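**Small gray project box for the porch sensor: is a cordless driver asking for trouble?**

**rueegg_b** (5/6/20)

I bought the Kimaro box everybody in the sensor thread keeps pushing. The listing says "workshop grade," which could mean anything. It has a lid with a screw at each corner, and I'm supposed to believe that keeps Ulonport rain off my boards.

My real question is the driver. The Kimaro sheet says "power driver safe" and leaves it at that, no torque number. I've stripped small screws before and I don't trust the claim. Is anyone closing these up with a cordless?
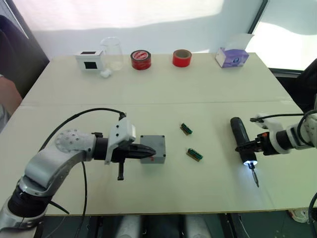 *The box, the boards and the driver*

---

**dustora_zineb**

I've been using a cordless on little boxes since February and haven't lost a screw. Lowest setting, straight down, let go of the trigger when the lid sits flat. You're overthinking it.

Also, are both of those boards supposed to go in there? Have you measured with the wires on? Pin headers eat up height like crazy.

---

**oldrich_m**

"Haven't lost a screw" is what people say right up to the day they do. How many times have you opened the same box, Zineb? Putting a lid on once proves nothing. It's the tenth time, when you're changing a battery in the cold, that the thread lets go.

Beat, use a plain hand driver. It takes a minute longer.

---

**rueegg_b**

Both boards, yes. One is the sensor and the other is the radio. I measured them bare and they fit on paper. With wires on I have doubts, so they're staying out while I fuss with the lid.
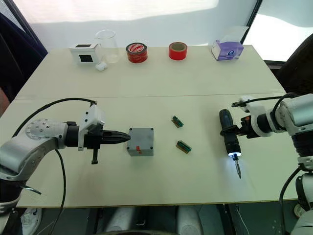
*Boards still outside, lid still on*

The light on the driver is the only part of it that has impressed me so far.

---

**glad_bakes**

Can I ask what the box costs? The Posier one that looks a lot like it is cheap enough that I wouldn't be worrying about a stripped screw. I'd toss it and grab another. I bet they come out of the same factory.

---

**oldrich_m**

You have no way of knowing that, Gladys. A gray square with a lid is a gray square with a lid.

And tossing a box because you were in a hurry with a power tool is a bad habit at any price.

---

**glad_bakes**

Fine, I can't prove it. You can't prove they don't, either. I still have 3 of the Posiers on my porch and they've been through the same weather as everybody's.

---

**dustora_zineb**

@oldrich_m six or seven times on the greenhouse one. I don't keep a diary.

Beat, can you post a close one of the bit in the screw? Half the time people blame the tool and they've got the wrong size bit in it.

---

**rueegg_b**

Sure. 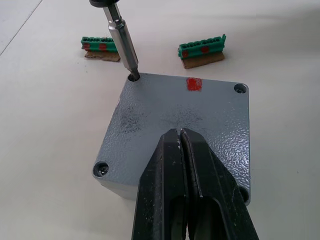
*Bit in one corner of the lid, red mark near the edge*

The screw heads sit down in those holes, so it's hard to judge the fit by eye. It doesn't look sloppy to me, but I wouldn't swear to it.

While you're looking, does anybody know about the red mark? The sheet doesn't mention it.

---

**gguerreiro**

I'd guess it's for lining the lid up the same way each time. Maybe an inspection mark. I wouldn't read anything about waterproofing into it, and I've seen people on here do exactly that.

On the driver: with the shaft that long, any lean at the top turns into a bigger lean at the tip. I don't care what setting it's on. Start every screw a couple of turns by hand, then use the cordless if you have to. And go corner to corner, don't finish one side first or the lid will rock.

---

**oldrich_m**

Or do the whole thing by hand and skip the ceremony.

---

**dustora_zineb**

Some of us have more than one box, Oldřich.

---

**rueegg_b**

I'm leaning toward Gonçalo's way. Here's the thing that bothers me more, though, now that I have one with the lid off and the pieces next to each other.

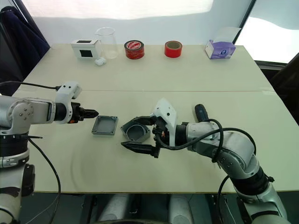 *Lid and open box*

I don't see how the porch sensor gets sealed with that. I was told there'd be a gasket in the bag and I can't find one. Did yours come with one?

---

**glad_bakes**

The Posier has a thin foam strip. It peels. I ran a bead of silicone around mine.

---

**gguerreiro**

No gasket in my Kimaro either. Mine lives in a closet so I never asked. For outdoors I'd write to them before putting any boards in it, and ask for the torque number in the same message.

---

**rueegg_b**

Wrote to them. I don't expect much. I'll set the closed box under the hose with a paper towel inside before any electronics go in, and post what the towel looks like.

---

**oldrich_m**

Tighten it by hand first.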